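ok people keep asking me what it's like now that we have the arms at work so I'm going to do this as a thread and then I can just send everyone the link

Background: I've been at Storham for eight years. We refurbish and repack small electronics accessories — chargers, cables, little stands, the stuff that gets returned because somebody ordered the wrong one. There are 54 of us across both shifts. I'm on mornings, returns side.

In February they told us we were getting robot arms. The meeting was five minutes long. FIVE. I have had longer meetings about the microwave.

So of course everybody went straight home and decided they were fired. My sister sent me a job listing that same night (thanks Karen, very supportive).

What really happened is slower and weirder than that. No one got let go. Two people who left over the spring didn't get replaced, though, and I want to put that in here because the company newsletter sure didn't.

The arms came through a company called Altell, and their guy Leif Vestergaard was on site with us for the first stretch. Nice man. Drinks an alarming amount of black coffee. He sat with me for a whole morning watching me sort and asked me why I did every single thing with my hands.

And I could not tell him!! Why do I turn the charger over before I pick up the cord? No idea. Eight years and I'd never thought about it. You flip it, you feel if the rim's cracked, you wind it, it goes in the tray. That's four things and apparently I do them all in one move.

He wrote it all down. It was kind of flattering and kind of like watching somebody measure your house while you're still living in it.

Someone replied asking which jobs changed the most. The lifting and setting down, for sure. The plan is for the arms to do the plain moves, same spot to same spot, and for us to do the judging. Is it dirty, is it broken, is it even ours (we get other companies' stuff back constantly, once a single roller skate).

My wrist is better. I'll give them that one with no argument. I used to sleep in a brace and I haven't had it out of the drawer in weeks.

But the talking is worse. When four of us stood at one long bench we talked all day. Now the stations are spread out and I get Denise at break and that's it. I know way less about everyone's kids than I did last year and I mind that more than I thought I would.

Also the pace. When it was just people, the line slowed down after lunch because people slow down after lunch. An arm doesn't eat lunch. Hafþórsson, our shift lead, fought to get our targets set per shift instead of per hour, and he won, and if you're getting machines at your job I would start with that exact fight.

(Yes that's his whole name as far as any of us are concerned. Yes the label printer chokes on it. His locker says HAF RSSON.)

Pay, because three of you asked: the people who trained on the arms got a bump. The people who didn't, didn't. I did the training, so I'm fine, but there's a guy on evenings who's been here longer than me and said no thanks, and now he makes less than a kid who started last summer. I don't think that's right and I've said so to anyone holding a clipboard.

The training itself was ok! I was scared of it. I'm not a computer person. Mostly it was learning when to stop the thing, how to put it back where it starts, and what to write down when it does something dumb so Leif can look at it later.

And writing it down turned out to be the part I'm good at. "Dropped it" is useless to him. "Picked it up too close to where the cord comes out" is something he can work with. My notes get read out loud now. My eighth grade English teacher would fall over.

Our sister site in Festham gets theirs next and they asked me to come up and talk to the crew. I said I'd do it if no managers were in the room. They said yes, so now I have to think of what to say, and I guess this thread is me practicing.

If anybody from Festham is reading — bring your questions about the schedule, get the answers on paper, and ask for mats at your feet while they're in a mood to buy things.

Last one, then I'm making dinner. Cords are still the thing I get asked about most, and they're still where I think a person has the edge. A box is a box, but a cord goes wherever it feels like. Look at the white one hanging off the piece in the gripper, running clear over the corner of the mat with that little curl in it. I see a curl like that and my fingers already want to go smooth it out. Leif says to write that down too, so I did.

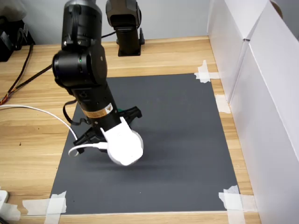
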